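Open Day Recordings, Naltach Workshop

README for release 2

These files come from the open day held at the Naltach workshop on 18/09/2021. Guests tried the hand-held grippers on the main floor, between the shelving and the brick wall, while the regular operators kept working. The recordings are views from the grippers themselves. Faces are pixelated in all released files.
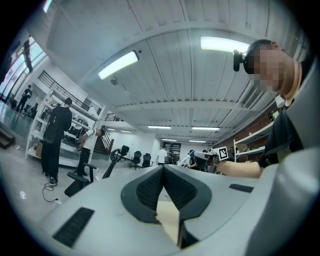
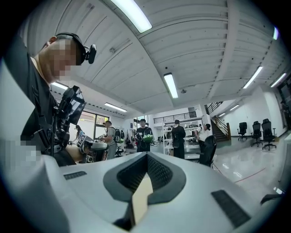

Contents

The release holds 313 episodes. Each episode is one continuous recording from one gripper, from the start press to the stop press. Episodes are grouped by station, then by gripper, then by start time. Total size is 70 GB unpacked.

episodes/ video and motion log, one folder per episode
calib/ lens and marker calibration, one file per gripper
notes/ operator notes, plain text, as typed on the day
splits.csv suggested train and test split
excluded.csv episode numbers removed after review, with reason codes

Capture

Grippers were used by hand. No robot arm was run during the open day. The gripper cameras use a wide fisheye lens, so the usable image is a circle and straight edges bend strongly near the rim. Files are released without undistortion. Use the values in calib/ if you need a flat view, and expect to lose the outer part of the circle.

Some operators also wore head-mounted cameras. Head video is not part of this release. It is being reviewed separately by Dragica Kolev and will carry its own card.

Gripper clocks were set against the station clock in the morning and again after the lunch break. Drift between the two checks was below one video interval on every unit except gripper 4 at the Sullell station. Correct its log with the offset in calib/g4_offset.txt before pairing it with any other unit.

Guests and operators

Recordings by guests are tagged "guest" in the metadata, the rest "operator". Guests had a short briefing from Siv Wallin and one practice run, which was not kept. Guest episodes are slower, contain more regrasps, and often start with the gripper pointed at the room instead of the table. We did not trim these openings. If your method needs the work surface in view from the first image, filter on the field table_visible.

Privacy

Everyone on the floor signed a consent form at the door. Pixelation was run automatically, then checked by hand by Manju Saxena. The automatic pass also covers some areas that are not faces; we left those in place. Audio was never recorded.

Known issues

Ceiling lights and window light cause exposure jumps when a gripper is tilted up.
Other people walk through the background in most episodes. Background motion is not labeled.
Marker tracking drops out when the marker is turned away from the camera. Gaps are written as empty rows and are not interpolated.
16 episodes have a motion log that ends before the video. They are flagged short_log.
Task names in notes/ were typed freely and do not always match the task field. Trust the task field.

Changes since release 1

Removed all episodes listed in excluded.csv.
Replaced the calibration file for gripper 2.
Renamed the station "Barajas B" to "Barajas" throughout.

Contact

Leopoldo Sandoval maintains the files. Send corrections to him with the episode number and the time in seconds from the start of the video.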